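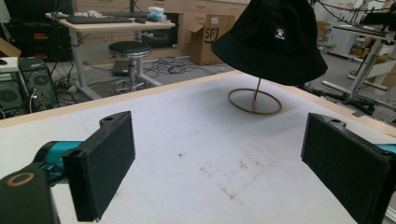
Abb. 1: Blick zwischen den beiden Greiferfingern auf Tisch und Hutständer, Handgreifer, Aufgabe «Hut».

Einführung in das Lernen aus Demonstrationen
Handout zu Einheit 2: Beispiele sammeln
Dozentin: Consuelo Pacheco
Stand: 6. Oktober 2020

1. Worum es geht

In der letzten Einheit haben wir besprochen, wie ein Modell aus Bildern und Bewegungen eine Handlung vorhersagt. Heute geht es um die Beispiele selbst. Wir benutzen im Praktikum den Handgreifer Litari. Ein Mensch führt ihn mit der Hand, die Kamera sitzt am Gerät und sieht beide Finger. Das Modell bekommt später nur diese Sicht – alles, was ausserhalb liegt, existiert für es nicht.

2. Begriffe

Episode: eine vollständige Ausführung der Aufgabe, vom Start der Aufnahme bis zum Stopp.
Startzustand: die Lage von Gegenstand und Greifer im ersten Bild.
Verworfene Episode: wird nicht gelöscht, sondern mit Grund in die Liste eingetragen.

3. Die Aufgabe «Hut»

Der schwarze Fischerhut soll vom Ständer genommen und auf den Tisch gelegt werden. Die Aufgabe klingt leicht, aber sie hat einige Schwierigkeiten. Die Krempe ist weich und hängt herunter, deshalb hat der Hut keine feste Form. Der Ständer ist dünn und kann bei einer seitlichen Bewegung umfallen. Ausserdem sind Finger und Hut beide schwarz, und der Kontakt ist im Bild schwer zu erkennen. Vergleichen Sie in Abb. 1 auch den oberen Bildrand: Die Krone ist dort nicht ganz im Bild.

4. Ablauf einer Episode

Ständer versetzen, Hut neu aufsetzen und ein wenig drehen.
Greifer ruhig halten, dann die Aufnahme starten.
Den Hut ohne Pause anfahren, greifen, senkrecht nach oben abheben, erst danach zur Seite führen.
Ablegen, Finger öffnen, zurückfahren, Aufnahme stoppen.

Bitte nicht mit der freien Hand helfen. Wenn der erste Griff nicht gelingt, darf man einmal korrigieren; solche Episoden sind sogar nützlich und bekommen den Vermerk «K».

5. Wie viele Beispiele?

Im August hat Araceli Cantero mit 300 Episoden ein erstes Modell trainiert. Es funktionierte gut, solange der Ständer in der Mitte stand, und am Rand fast nie. Von diesen Episoden mussten wir nachträglich 59 verwerfen, meistens wegen zu frühem Stopp. Für dieses Semester ist das Ziel 800 gültige Episoden, verteilt über die ganze Tischfläche.

Zur Diskussion: Der Hintergrund im Labor ist unruhig, man sieht Schreibtisch, Kabel und Kartons. Soll man ihn abdecken oder so lassen? Ich bin für das Zweite, wenn die Gruppen auch von verschiedenen Seiten des Tisches aufnehmen.

6. Bis zur nächsten Einheit

Jede Gruppe liest Abschnitt 2 im Skript und bringt eine eigene Liste mit Gründen für das Verwerfen mit. Die Listen gehen vorher per E-Mail an Araceli Cantero.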